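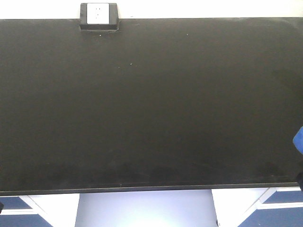 How do I get haze off a matte black desktop?

I wipe mine down every night and by morning it has cloudy patches along the front again, plus crumbs that show up like stars. Spray cleaner only moves the streaks around. Help!

Posted by vokby29

Skip the spray! Damp microfiber, one drop of dish soap, then a dry cloth right away (I go over mine twice). Keep the wet cloth well clear of the outlet box at the back.

Posted by Lynch

what the other person said. mine still smudges where my arms go tho, so I got a desk mat

Posted by prarnport_7

I just bought a white one lol

Posted by Zusura800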